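Meinung

Was ein Aufräumpaket können muss, bevor man es bezahlt

24. Mai 2022

Pellero bietet sein zweiarmiges System seit Dezember mit einem Zusatzpaket namens Trallon an. Trallon umfasst Greifer, Software und eine Fernwartung und soll Gästezimmer von liegengebliebenem Abfall befreien. Der Aufpreis beträgt 1.087 Euro im Monat. Ich halte das Paket für technisch ordentlich und für falsch verkauft.

Zunächst zur Aufgabe. Kleinmüll auf Teppichboden gilt als einfacher Fall, weil die Teile leicht sind und ein Fehlgriff wenig kostet. Für die Greifplanung ist er trotzdem unangenehm. Ein zerknüllter Becher hat keine definierte Geometrie, Papier gibt unter den Fingern nach, eine liegende Flasche kann wegrollen. Jedes Teil verlangt einen eigenen Anfahrwinkel und eine eigene Schließkraft.

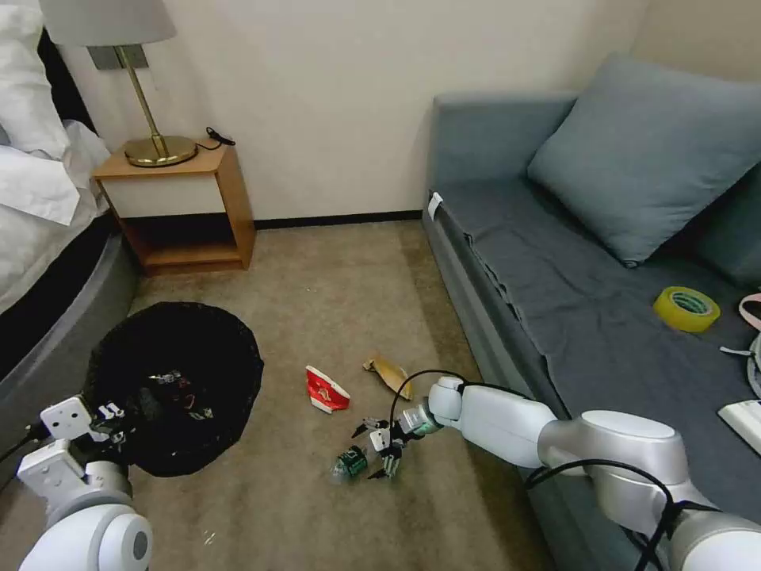

Das Datenblatt nennt eine Greifquote von 80 Prozent im ersten Versuch. Die Zahl ist ohne Angabe der Objektklassen wertlos. Eun-ji Ji, die bei Vornitz die Abnahme solcher Systeme leitet, verlangt deshalb eine Aufschlüsselung nach Folie, Papier und Hohlkörpern, getrennt nach Bodenbelag. Pellero liefert sie auf Anfrage, allerdings nur für glatte Böden. Wer Teppich hat, kauft auf Verdacht.

Ebenso fehlt eine Angabe zum Ablegen. Greifen und Entsorgen sind zwei Vorgänge mit unterschiedlichen Fehlerbildern. Leichte Folie kann an der Fingerspitze haften bleiben, und ein Korb mit nachgiebigem Rand verschiebt sich, sobald ein Arm dagegen drückt. Dass Trallon beide Arme einplant, ist sachlich begründet. Einarmige Lösungen wie das Modul von Ostapchuk setzen einen fest positionierten Behälter voraus und sind dafür billiger.
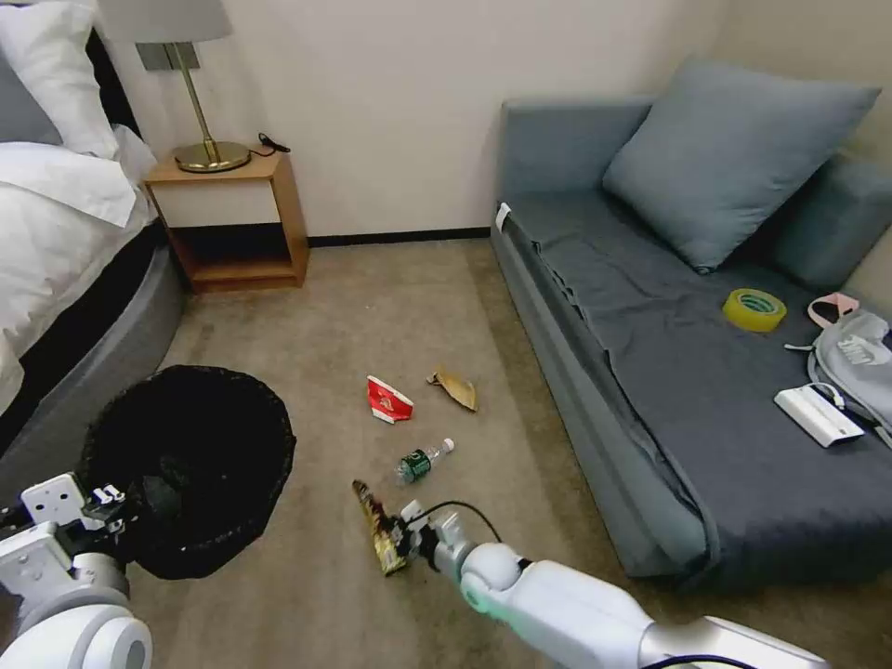

Schwerer wiegt die Frage der Abgrenzung. In einem bewohnten Zimmer liegen Dinge herum, die niemand wegwerfen will. Trallon löst das über eine Höhenschwelle: Was auf dem Boden liegt, ist Abfall, was auf Möbeln liegt, bleibt unberührt. Die Regel ist robust und grob. Ein heruntergefallener Kassenbon landet im Korb, eine leere Verpackung auf dem Sofa bleibt liegen. Shanti Upadhyay hat in ihrem Prüfbericht 19 Grenzfälle beschrieben, von denen die Software vier zur Rückfrage vorlegt. Den Rest entscheidet sie selbst. Für Hotels halte ich das für nicht vertretbar, für leerstehende Musterwohnungen schon.

Mein Vorschlag an den Anbieter: Abrechnung pro korrekt entsorgtem Teil, Veröffentlichung der Ablegequote, Rückfrage als Voreinstellung. Bis dahin würde ich das Grundsystem mieten und den Vertrag über Trallon auf eine Testphase mit eigenem Teppich und eigenem Müll beschränken.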